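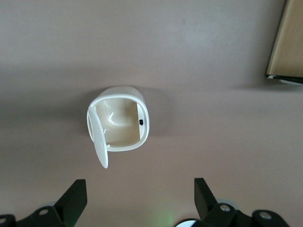
Can a two-finger gripper close a hinged lid yet? (small-box thread)

Forum: Home and Shop Automation > Manipulation
Started February 2024

hingewatcher
Okay, I have been stuck on lids for three weeks and I'm having a great time, so I want to drag the rest of you in. The little white box at the top is my current opponent. Lid hanging open on the left, hinge down by the lower left corner, wrist camera looking straight into it. The job is to swing the lid up and over and press until it's shut. A four-year-old does it without looking.

My arm is a secondhand Vokari with the stock black fingers. I've been running attempts in batches of 200 and the thing I keep noticing is that the swing is easy and the press is awful. The whole box scoots. What are people doing about that? And the bigger question, the one I argue about with my brother-in-law every time he visits - are we close to machines doing this kind of fiddly kitchen-drawer stuff, or are we kidding ourselves?

Prullness
Kidding ourselves, a bit! I say this with love. I run a small packing bench and we close little hinged boxes all day. A person does one in the time it takes your arm to decide where the lid is. I looked hard at automating it and ended up with a lever press and a slot that holds the box. No camera, no learning, works every time.

hingewatcher
Sure, but your slot only knows one box. I want the arm to close this one, then the pill case, then the butter dish.

Prullness
And my point is that someone with a bench full of the same box doesn't need the butter dish.

Wanting Qian
Hi, long-time reader. I work on home chores so I'm firmly on the butter dish side, but the scooting problem is real and I had it for months. Two things that helped me.

First, don't press with a fingertip out at the free edge. Close the fingers together, come down flat on the lid and move toward the latch side only at the end. If you push sideways while the lid is still half up, you're just shoving the box across the table.

Second, look at your light. In your picture there's a shiny streak right across the floor of the box and a bright patch on the table above it. White plastic on a pale table is hard enough. When I moved my lamp off to one side, my lid-edge detection got a lot less jumpy. Is the little black bit on the right inner wall the catch? It's the only dark thing in there, so it could be a handy landmark.

hingewatcher
Ooh, the flat press. I've been poking at it with one tip like a doorbell. Trying that tonight. And yes, the black tab is the catch, I just never thought of aiming by it!

cesteo_fan
Seconding the lamp advice. I'd also change the table. A dark silicone mat fixed half my trouble on a Cesteo arm: the box stands out better and it doesn't slide. Two problems, one mat.

Wanting Qian
I'd push back on the mat a little. It's great for getting going. But if the claim is "this works in a kitchen," then kitchens have pale counters and smooth ones, and I'd want to see it on those too. I train on the mat and test off it.

Prullness
See, this is where I get off. Put down a mat, move the lamp, pick the box color. By the end you've built my slot with extra steps.

cesteo_fan
Ha, fair. Although you can take the mat away later and you can't take away the slot.

tjoa_bench
I've got the Tjoa fingers, the soft-pad ones, and I think the hardware gets too little credit here. Those angular tips in the picture are nice for picking a lid up by its edge, and they're stiff and small when you want to lean on something. With pads I get more contact and I can be sloppy about where I land. I did 500 closes on a travel soap case over March last year and the pads were the biggest single jump I saw.

hingewatcher
What was the failure that stuck around?

tjoa_bench
Lid shut but not latched. From above it looks exactly the same! I ended up lifting the edge gently after every close to see if it came back up. Slow, but I trust the numbers now.

Wanting Qian
The tug check is so good. I'd count only those as successes.

Prullness
That one I'll agree with. We do the same thing by hand, a thumb under the lip.

hingewatcher
Update, same evening. Flat press, fingers closed, lamp moved to the left, no mat. I did 5 slow ones by hand-driving it first to get the feel, and the box stayed put on 3 of them. With the single tip I was lucky to get one! The other two slid off to the right, and I think I was still coming in too early, before the lid was all the way over. I haven't added the tug check yet so I'm not calling any of them latched.

Full batch next, with the tug. Prullness, if you ever feel like posting your lever press, I'd love to see it - my brother-in-law will be on your side.

Prullness
I'll take some measurements when the bench is clear. What's the box, outside width? I want to know if it fits my slot.

hingewatcher
Will get the calipers out tomorrow and post it here.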